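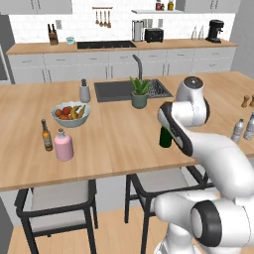
How does a robot learn to pick up a bottle?

It learns from examples. People collect a large number of recordings of a robot arm picking up bottles, and a computer program studies the recordings until it can work out how to move the arm for itself.

What is an example?

An example is a recording of one try at one job, from start to finish. Suppose the job is "pick up the green bottle and put it by the sink." The recording starts with the arm waiting. It ends when the bottle is standing by the sink and the gripper has let go.

Two kinds of information are saved at the same time. The first is what the robot could see, saved as pictures. The second is how the robot was moving, saved as numbers. There is a number for how far each joint is bent, and another for how wide the gripper is open. Many times every second, a new picture and a new set of numbers are saved together.

When you play an example back, it looks like a short, rather dull movie with a long list of numbers running beside it. The learning program uses both parts. It looks for the way the pictures and the numbers go together.

Does the robot have to be real?

For this kind of work, it can be a robot inside a computer. The kitchen at the top of this page was drawn by a computer, and so was the white arm holding the green bottle. A pretend place like this is called a simulation. It is a little like a video game, but it is made very carefully so that things fall, tip and slide much as they would at home.

The kitchen is one of the practice rooms in a project called Pastilport. The people who work on it call it the island kitchen, after the big wooden counter. They also have a laundry room and a garage, and they are building a classroom.

Collecting examples in a simulation has some good points. If the arm knocks a bottle on the floor, there is no glass to sweep up. A worker presses a key and the bottle is back on the counter. The worker can change the color of the walls or move the fruit bowl in a few seconds. The room can also be copied, so ten people can use the same kitchen at once without bumping into each other.

It has some bad points too. A simulation is never exactly like the real world. A real bottle might be sticky or have a wet label. Real light comes through the window and changes all day. A program that has only ever practiced in a simulation can get confused when it meets a real kitchen, so the Pastilport team collects some examples with a real arm as well.

Who moves the arm?

A person does, at least at first. Dennis Whitlock is one of the people who collects examples for the project. He sits at a desk with a screen in front of him and a handle in his right hand. When he moves the handle left, the arm on the screen moves left. When he squeezes the handle, the gripper closes.

A person who does this is called an operator. Moving a robot this way is called teleoperation. "Tele" comes from a Greek word for "far off," and it is the same "tele" that you find in telephone and television.

Dennis says the first week was hard. "I kept reaching past things. On a screen it is difficult to tell how far away something is. I must have tipped over that brown beer bottle fifty times before I got to the one next to it."

New operators practice before any of their examples are kept. At Pastilport they have to finish 20 good tries in a row. If they drop something on number 19, they go back to number one.

Why do they need so many?

Think about how many ways there are to pick up a bottle. It could be near the edge of the counter or back by the faucet. It could be tall and thin, like a beer bottle, or low and round. It could have another bottle almost touching it, so that the gripper has to squeeze in without knocking the neighbor over. There could be a plant in the way.

If every example showed the same bottle in the same spot, the program would learn something, but it would be the wrong thing. It would learn to send the gripper to that spot. Move the bottle a few inches to one side and the gripper would close on air.

To stop this from happening, the room is changed between tries. The bottle goes somewhere new. Sometimes the bowl of bananas and other fruit moves too, and sometimes the bar chairs do. The plant by the sink may be swapped for a different plant. The arm does not always start in the same position either. The worker who plans all these changes keeps a chart to make sure nothing gets left out.

In the island kitchen, the team used 175 different layouts for the bottle job. A layout is one way of arranging everything in the room. Operators did each layout several times, and different operators did the same layout, because people do not all move alike. Dennis likes to come down on a bottle from above. Other operators come in from the side.

How many examples did they collect?

For the bottle job, the operators recorded 1,747 tries. Then came the checking.

Jacinto Tovar is in charge of checking. He plays back each example, usually at high speed, and decides if it should be kept. He took out 163 of them. That left 1,584 for the program to learn from.

You might expect the ones he took out to be the ones where the bottle fell over. Some were. Others had problems that are harder to notice:

The operator stopped in the middle to answer someone, and the arm hung still for a long time.
The bottle reached the right place, but the gripper passed straight through part of the faucet. That can happen in a simulation when there is a mistake in the way an object was made.
The pictures and the numbers did not match up in time. The numbers said the gripper was closed, and the pictures still showed it open.
The label said "green bottle" and the operator had picked up the pink one.

The last kind is worth thinking about. The movement was good. The bottle was not dropped. But if the program is told "green" while it watches pink, it learns something false. Jacinto could have fixed the label and kept the example, and sometimes he does that. For this set he had plenty of green ones and took it out.

Are the bad tries thrown away?

Mostly they are put in a separate folder. A try where the bottle slips can be useful later, when the team wants to teach the program to notice that something has gone wrong. There is also a special kind of example where the operator makes a mistake on purpose and then fixes it. The gripper comes down in the wrong place, backs up, and tries again. Without examples like that, a robot that misses once may not know what to do next.

What does the computer do with the examples?

This part is called training. The program is shown a picture from an example and has to guess how the arm should move next. Its guess is compared with what the operator did. If the guess was far off, the program is changed a tiny bit so that its next guess is closer. Then it is given another picture.

One guess does not take long, but the program has to make millions of them. It goes through the same examples over and over, in a mixed-up order. For the bottle job, training took around two days on a large computer called Skundura, which fills most of a closet and needs its own fan in the wall.

After training, the program is tested. For a test it is given layouts that it has never seen. This is fair in the same way a spelling test is fair: the teacher wants to know if you can spell, and does not hand you the answers first. The team always keeps some layouts hidden away for testing, and operators are not allowed to record in them.

When the program does badly on one sort of layout, that tells the operators what to collect next. In November it had trouble with bottles standing close together. Dennis and the others went back and recorded more of those.

Try it yourself

You can be a learning system for an afternoon. You need a friend, a blindfold, an empty plastic bottle and a table.

1. Put the bottle on the table. Put the blindfold on your friend.
2. Take hold of your friend's wrist and gently guide the hand to the bottle. Let your friend pick it up. Do this five times with the bottle in the same place.
3. Now let go and ask your friend to find the bottle alone. This will probably be easy.
4. Move the bottle without saying where, and ask again. What does the hand do first?
5. Take the blindfold off, move the bottle once more, and ask your friend to pick it up.

Talk about steps 3 and 4. What had your friend learned from the five examples? In step 5, what information did your friend have that was missing before?

Words to know

Example: a recording of one try at a job.
Gripper: the part at the end of a robot arm that holds things.
Layout: the way the objects in a room are arranged.
Operator: a person who moves a robot from a distance.
Simulation: a pretend place or event made by a computer.
Training: the stage when a program improves its guesses by studying examples.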